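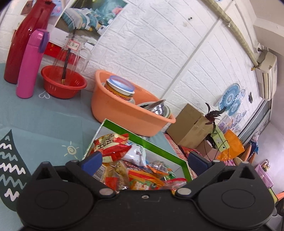

Snack packages in a green-rimmed tray

Fikora 80 Rainwater Storage System

If you've ever watched a summer storm run straight off your roof and into the street, you'll understand why we love this tank so much. The Fikora 80 sits under a downspout, filters what comes in and keeps it ready for the garden, the laundry or the toilet cistern. In a dry year that's a real help, and it's a lovely feeling to turn on a hose knowing the water fell on your own house!

The standard tank holds 862 gallons. It's slim enough to go along a side wall, and 2 tanks can be joined at the base with the linking kit so they fill and empty together. Sihan Song, our designer, spent most of one winter on the inlet screen alone — it lifts out with one hand, and leaves slide off the slope before they can clog the mesh.

What comes with it
Tank body and locking lid
Inlet screen and first-flush diverter
Brass tap with hose fitting
Overflow pipe, 8 feet
Level gauge you can read from the path

Setting up
The tank needs a flat, firm base. A poured slab is best, but packed gravel with pavers on top works well too. Please don't put it on bare soil, as a full tank is very heavy and will lean as the ground softens. Most people have the base ready first and fit the tank in an afternoon with one helper.

Looking after it
Rinse the screen every month in leaf season. Empty the diverter after heavy rain. Once a year, usually in March, drain the last few inches and hose out the silt. Water from the tank isn't for drinking unless you add a treatment unit approved for your area.

Warrick Rakena runs two of them at his plant nursery in Clorkgate and kept his seedlings going right through the last round of hose limits. We were so happy to hear it.

Spare screens, taps and linking kits are kept in stock at the Olden workshop. Ask for Fengying Kang if you're matching parts to an older tank.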